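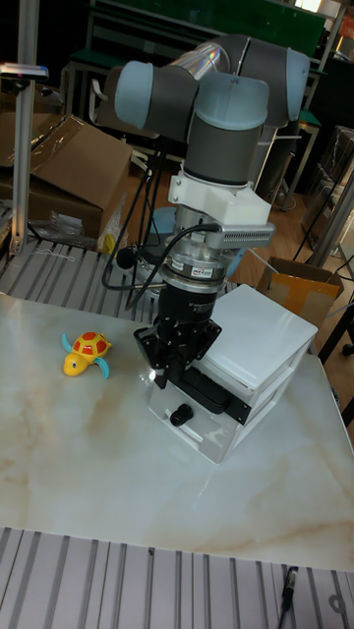 White marble-patterned tabletop with faint beige and tan veining

Search this site Go

Imitation marble

Imitation marble is any surface made to look like marble. The pattern may be painted, printed, or mixed into the material itself. It is used on walls, columns, floors, tabletops and small household goods.

History

Painted marble is known from ancient houses, where plaster walls were colored to suggest stone panels. The craft spread widely in churches and public buildings, often in places where real stone was too heavy for the structure. Scagliola, a mix of plaster, glue and pigment, can be polished to a high shine and is still made by a few workshops.

In Ustitz, the Halonen workshop trained painters in the method for several decades. Its pattern book lists 14 types of stone, five of them white. The historian Hertta Mäkelä has traced columns by the same painters in the town hall at Plestov.

Patterns

White marble patterns usually have a pale ground with gray, beige or gold veins. Painters work the veins in while the glaze is wet and soften them with a dry brush. Printed patterns repeat at a fixed interval - a repeat that falls within one panel is easy to spot.

Care

Most printed surfaces are cleaned with a damp cloth. Scagliola is harmed by standing water and is normally waxed.

See also: Faux finish, Terrazzo, Wood graining

Last edited 2026-04-17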